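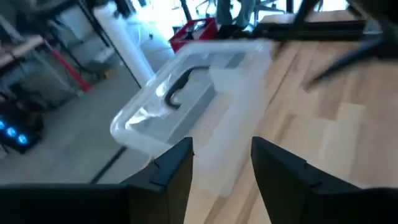 One Box, One Job: Sorting Out the Gallville Workshop
Student project report, 2020-09-12

Our workshop has a storage problem, and I think every student who has ever hunted for a charging cable ten minutes before closing knows what I mean! Things get put down wherever there is space, and then other things get put on top of them. For my project I wanted to find out whether plain see-through plastic boxes could fix this without a big spend or a complicated labeling system.

What I started with

In April I wrote down every item that people asked me to help find. I kept going for 14 days (I had planned on a week, but it got interesting). Cables and handles were the worst by far. They are curved, they tangle, and they slide behind whatever is next to them. Flat things like pads and panels got lost in a different way, at the bottom of a pile.

The plan, which I called Ulloa after the street I live on, was simple. Each box holds the things for one job, even if they are very different things. Flat items go in first and lie on the bottom, and the bendy or hooked ones go on top where a hand can get to them. No lids! I tried lids for 2 days and people just left them on the floor.

Choosing the box

I compared three kinds: cardboard, solid gray plastic, and clear plastic with a slightly milky wall. Cardboard was free but got soft at the corners. The gray ones were really strong, and I was ready to love them, except that you had to walk right up and look in. The milky ones won easily. You can't read small print through the side, but you can tell if a box has something in it, and a dark shape inside shows up well enough from a few steps away.

I ended up with 18 boxes in the trial. The ones in daily use went out where people work, and the rest went on the shelving.

How it went

Much better than I expected. I had asked people to put each box back in the same spot, and that part was patchy, but the things inside mostly stayed together. Two groups from the Ollon class even asked to copy the idea for their own gear, which made my week.

The weak point is long cables. If they aren't coiled they hang over the rim and catch on things. A fabric tie helps a bit. A deeper box would help more, but then small parts vanish at the bottom and we are back where we began.

Next steps

I would love to run this for a full 365 days and see if the habit lasts past the first excitement. I also want to try shallow trays for the flat pads, and maybe move the busiest boxes closer to the Gerkgate entrance, where most people drop their stuff when they come in. The shelf there needs clearing first, so that is my job for next week.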